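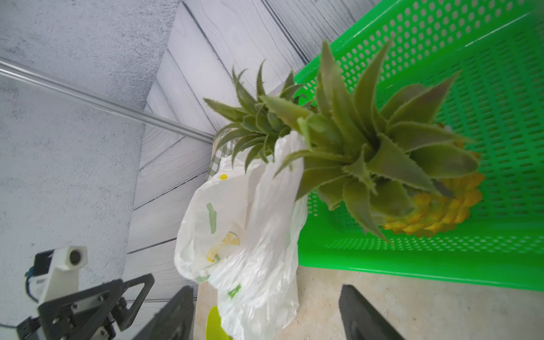

July 13, 2023. Darkroom, second session on the Dernton negatives. Six frames printed last time and I hated four of them by breakfast. The trouble is the shadows under the market awnings, which I metered as if daylight were a personal favour and which now print as one grey soup. I started again from the frame with the fruit stall. Tonally it ought to be easy: a pineapple in a green plastic basket, the sort with rows of little holes all over, and a white carrier bag hung over the rim. On black and white stock the green and the fruit land on nearly the same grey, so the bag ends up doing all the work. A yellow filter would have helped. The yellow filter was at home, in the drawer where I keep it safe from use.

Test strips on the Stornard paper, grade 2, five-second steps. Best highlight at the third step, best black at the fifth. Split the difference and got neither. Went up a grade, which gave me a proper black and a sky like a bathroom tile. Burned the sky in with a bit of card, two passes, and kept the card moving this time. Last week's print has a hard line across the rooftops that Tarun kindly described as "a weather front".

Notes for whoever has the enlarger next:

- The column creeps. Lock it, focus, lock it again, then check focus.
- Negative carrier still scratches on the left if you pull the strip through. Lift it, please.
- The Awasthi developer is on its last legs. Anything over three minutes comes out brownish, and no, it isn't a look.
- The timer buzzes at random. Ignore the buzz and watch the lamp.

Omprakash Srivastava came in halfway through and we went over the edit for the Pradholm show. He wants a dozen prints. I had laid out nineteen and felt ruthless. He took away the two dog pictures straight off, on the grounds that everyone has two dog pictures, and then the bus shelter, which I will be sulking over until December. He did like the man with the ladder. I'd nearly left it off the contact sheet, so my judgement remains in fine order.

Sizes: we agreed on one size for the lot, after a long talk about mixing them. Mixed sizes look clever on a floor and fussy on a wall. Frames have to come out of the 400 we were given, and 235 of that has already gone on mount board, so the glass will be thin.

File numbers: the ladder negative is 1711 in the binder but is written as something else on the sleeve, in my handwriting, so I can't blame Tarun Kushwaha for it. Corrected the sleeve. Haven't checked the rest of that page and would rather not know.

Washed and hung seven prints. Two have thumb marks in the margin – mine, by the size. They'll go under the mount.

Still to do: reprint the awnings with the shadows held back a few seconds, flatten the ladder print, mix fresh fix, find the other tongs.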